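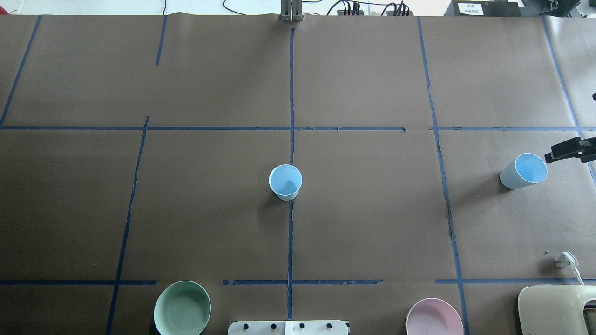 Flornudmont market gets its lines, and most of them are straight

2022-07-20

Search this site Enter keyword Go

Flornudmont's outdoor market has been given a proper set of painted pitches for the first time, ending a system under which traders worked out where to stand by memory, seniority and the position of a drain cover.

The new layout on Cadwaladr Square was finished overnight and came into use this week. It gives the market 26 pitches, each with a number, a white border and a small arrow showing which way the stall should face. Two of the arrows point at the war memorial, and the town council says these will be looked at.

Until now the square had no markings at all. A trader's pitch was where that trader had always been, and a newcomer's pitch was wherever the others shuffled up to make room. It worked well enough for decades, apart from one morning last October when two fishmongers arrived at the same spot within a minute of each other and both unloaded. They traded back to back until lunchtime and have since agreed on alternate weeks.

That morning is widely credited with getting the lines approved. The council put the work out to three firms and gave it to Prekum, a road-marking company based in Grakness, at a cost of £1,115. This was the lowest of the quotes and, as several people in the square were keen to say, it shows in places.

The main trouble is pitch 14. On the plan it is a rectangle like the rest. On the ground it meets the edge of the old horse trough and narrows sharply towards the back, so that a standard stall fits only if the person running it stands in front with the customers. The pitch belongs to Gwion Pumphrey, who sells cheese and has done so from more or less the same piece of ground for 17 years.
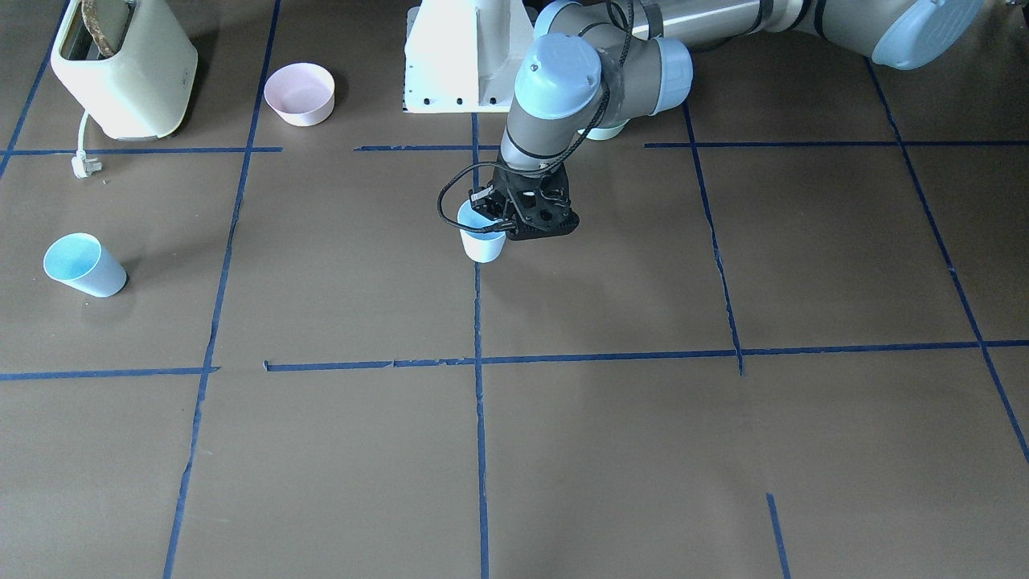
Pumphrey said he had nothing against lines in general. "I like a line," he said. "I've parked between them all my life. But I'd want to know who measured this one, and whether he was on his way somewhere else at the time."

He has been offered pitch 22, which is a full-sized rectangle and also sits directly beneath the lime trees, where the pigeons are. He has turned it down on behalf of the cheese.

Prekum said its crew had worked to the drawing supplied and that the trough was not on it. The council said the drawing was made from an older drawing, which did show the trough, but on the other side of the square. The trough has not moved in living memory. A spokeswoman said the matter was "in hand" and that a revised pitch 14 would be painted once the ground was dry and the paint was back in stock.

Elsewhere the change has gone down better than expected. The fruit and veg stalls along the north side have gained a little space, and the gap between the two middle rows is now wide enough for a double buggy, which could not be said before without causing an argument. The flower stall has ended up with a corner, something its owner had been asking for since she took over from her aunt. She said she was trying not to look too pleased about it in front of the others.

There has been some adjusting. On the first morning a man selling phone covers set up with great care on what proved to be the hatched area for the fire engine. He was moved to pitch 9, then to pitch 6 when the owner of pitch 9 came back from getting her breakfast. The bread van, which is longer than any pitch on the square, has been allowed to take up one and a half and is paying for two. The half that is left over is being used by a busker.

Shoppers mostly seemed not to have noticed, though a few had strong feelings about the colour. The lines are a bright yellow, chosen from a chart that also included white and what one councillor described as "a sort of heritage cream". The cream would have cost an extra £177 and was said to show tyre marks. One resident wrote to the council to say that the square now looked like the bottom of a swimming pool. Another wrote to ask if the pitches could be used for parking in the evenings, and has been told very firmly that they can't.

The borders of the pitches were painted white for contrast, so strictly speaking it is only the walkways and the hatching that are yellow. The swimming pool letter did not go into this.

Rents stay the same for the rest of the year. From January they will be charged by pitch, where at present they are charged by the length of the stall as judged by eye. Traders with short stalls will pay slightly more and traders with long ones slightly less, and it has not escaped anybody that the people most in favour of the new lines have long stalls. The council said it would bring the figures back for another look before the winter and that nobody should read anything into the date.

There is also now a waiting list, which the market has never had before. Under the old arrangement it was impossible to say whether the square was full, so a hopeful trader could simply turn up early and look determined. With numbers on the ground it can be seen to be full, and around six people have asked to be told when it isn't. One of them sells measuring tapes, among other hardware, and has been asked by several regulars to start as soon as possible.

As for pitch 14, a temporary fix is in place. Pumphrey has turned his table sideways, so that the cheddar now faces the chemist's and the blue cheeses face the trough. He reported a fair morning's trade, much of it from people who had stopped to ask why he was sideways. The arrow on his pitch still points the other way - towards the square, as on the plan - and he has put his cool box on it.

The market runs from eight until two. Traders are asked to be inside their lines by half past seven, and those with questions about the layout can speak to the council's front desk, where a copy of the drawing is on display. The trough has been added in biro.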